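**Serviço Municipal de Habitação de Tranau**

1/ Tem início em outubro de 2019 o período de candidaturas ao programa Lamomeo, de apoio à reabilitação de interiores em edifícios de habitação antigos. Seguem as informações essenciais para proprietários e arrendatários.

2/ O programa abrange fogos situados no perímetro do bairro de Kullness. Estão identificados 1266 fogos elegíveis. A lista de arruamentos pode ser consultada no balcão de atendimento e no edital afixado na junta.

3/ O apoio destina-se a carpintarias interiores, pavimentos, tetos e instalação elétrica. Ficam excluídas as obras em fachadas e coberturas, que dispõem de regulamento próprio.

4/ O montante máximo é de 800 euros por compartimento intervencionado, até ao limite de 7 compartimentos por fogo. As despesas anteriores à data de aprovação não são reembolsáveis.

5/ Podem candidatar-se os proprietários, os usufrutuários e os arrendatários com contrato em vigor. Neste último caso, é obrigatória a autorização escrita do senhorio, com assinatura reconhecida.

6/ Documentos a entregar: formulário preenchido, caderneta predial, orçamento discriminado por compartimento e planta do fogo, ainda que esquemática. Os orçamentos apresentados por valor global serão devolvidos para correção.

7/ Na fase-piloto foram concluídas mais de 41 intervenções. O relatório técnico, coordenado por Sem Kuipers, encontra-se disponível para consulta presencial, mediante marcação.

8/ Recomenda-se, sempre que possível, a recuperação das portas interiores existentes. A substituição é admitida quando o parecer técnico confirme a degradação da madeira ou do aro.

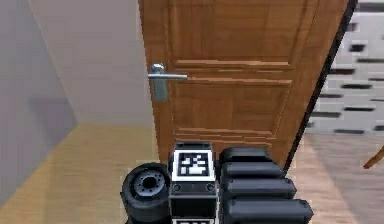
9/ O parecer técnico é gratuito e deve ser pedido antes da entrega da candidatura. As visitas são realizadas pela equipa do gabinete Jacobs, devidamente identificada, no período da manhã. Solicita-se que os compartimentos a avaliar estejam acessíveis.

10/ As candidaturas são apreciadas por ordem de entrada. A decisão é comunicada por carta registada, podendo o requerente pronunciar-se por escrito em caso de indeferimento.

11/ As obras aprovadas devem respeitar o horário previsto no regulamento municipal do ruído. Cabe ao requerente informar previamente os restantes moradores do edifício, bem como assegurar a remoção dos entulhos.

12/ Os pedidos de esclarecimento devem ser dirigidos ao balcão de atendimento, com indicação da morada completa do fogo. Não são prestadas informações sobre processos individuais através desta página.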